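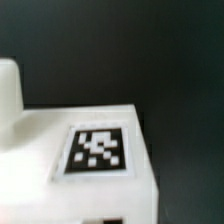
Saodah Liew wants us to run it again, and slower this time, so the folks in the back can follow along. She told us so before she'd even put her coat back on, and she wasn't alone. So we will!

June 2019 — Prekmont. I'm Lucimara Falcão, I look after visits at Gukis, and I'm still a little hoarse from our open day. We had 110 people through the workshop, most of them from right here in Prekmont, plus a bus from Caldeira that showed up early and got the first coffee.

What they came for was Plukport, our small pick-and-place cell. Anderson Figueiredo ran the demonstration and did most of the talking (he'd say I did). The idea is pretty simple: every part wears a square black-and-white marker, and the arm goes by the marker to work out where the part is and which way it's turned. We print our practice parts in white plastic, so when we want a different shape we just make one.

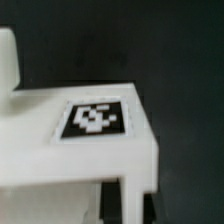 Marker on top of a white 3D-printed part, Plukport demonstration, Gukis workshop.

The kids asked the best questions. One wanted to know what happens if you put a sticker over the marker, so Anderson let her try it on a spare — the arm stopped and waited, as it should. Somebody else asked about price. We don't have one yet, and I'd sooner say that than guess.

We've been working on Plukport since January with a grant of 3000 dollars from the town and a lot of evenings. Jussara Rangel, who wrote the marker software, has logged 890 practice picks so far and has opinions on every one of them.

The next open day will be smaller, with 60 places, and we'll do the slow run first. Sign up at the front desk or call and ask for me. Schools can book a morning visit through Nayara Mendonça. Please wear closed shoes, and park on the street side — the yard is for deliveries.

Press contact: Lucimara Falcão, Gukis, Prekmont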